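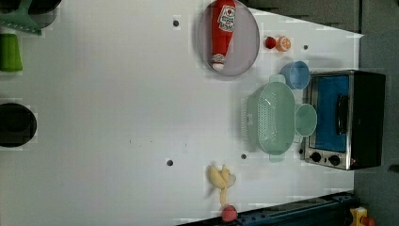 Setting up a play kitchen on an ordinary table

You don't need a purpose-built play kitchen. A low table, a few real kitchen pieces and some toy food will do the job, and the whole lot can be packed away before tea. Allow about 28 minutes the first time.

What you need

A table with a wipeable top, at a height your child can reach
One large item to act as the cooker, such as a toaster oven
A plastic colander
Two or three plastic cups in different colours
A shallow plate
Toy fruit and a plastic sauce bottle

Steps

1. Wipe the table down and let it dry. Check the top for screw holes and splinters. Holes can be left open, but sand anything rough.

2. Put the oven in first, hard up against one edge, with the door facing the middle of the table. If you are using a real one, it must stay unplugged. Cut the plug off an old oven that will never be used again, and tape over the cord end.

3. Stand the colander beside the oven. It works as a sink, a fruit bowl or a pot, depending on the day.

4. Group the cups near the colander. Plastic only, as they will end up on the floor.

5. Leave the plate at the opposite end from the oven so there is somewhere to serve.

6. Add the food last. Start with 8 or 9 pieces at most and keep the rest in a tub. Swap a few over every Monday.

Choosing the food

Pieces that open or come apart get the most use. Sølve and Stellan will peel a toy banana over and over and ignore a plain apple. Avoid very small fruit if anyone under three is likely to visit.

Cleaning

Wash plastic pieces in warm soapy water and drain them in the colander. Check hollow toys for trapped water, and throw out any with mould inside. Wipe the oven with a damp cloth, including behind the knobs.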